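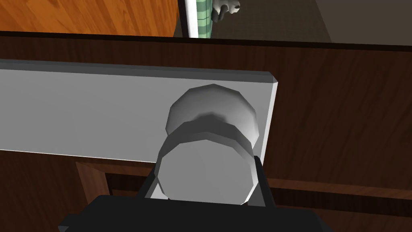
Bildquelle: eigene Simulation, Projektgruppe Ristitz

4.2 Greifervergleich an Knauf und Türgriff

Verglichen wurden zwei Backengeometrien in der Simulationsumgebung Altley. Abb. 3 zeigt den schwarzen Greifer mit beidseitig am Knaufsockel anliegenden Fingern. Je Geometrie und Regler wurden 12 Startposen vorgegeben, insgesamt entstanden mit Wiederholungen 846 Läufe.

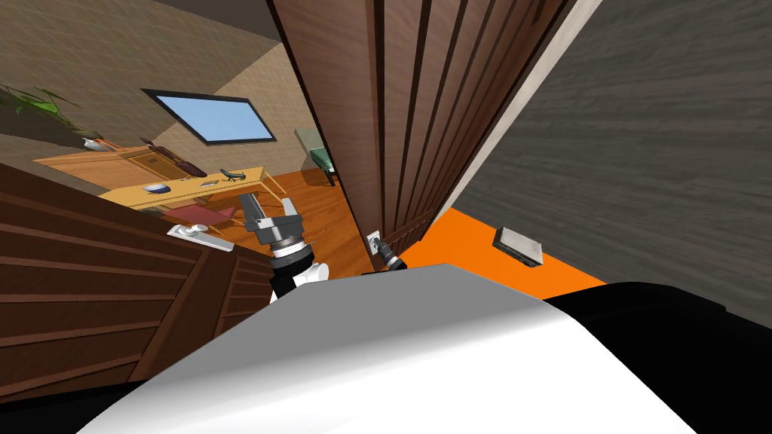 Die Kontaktsteifigkeit blieb dabei konstant. Läufe mit einem Versatz über 5 mm gelten als Fehlgriff, Abbruch erfolgt nach 10 s. Die Reglerparameter entsprechen dem Stand vom 8. Dezember.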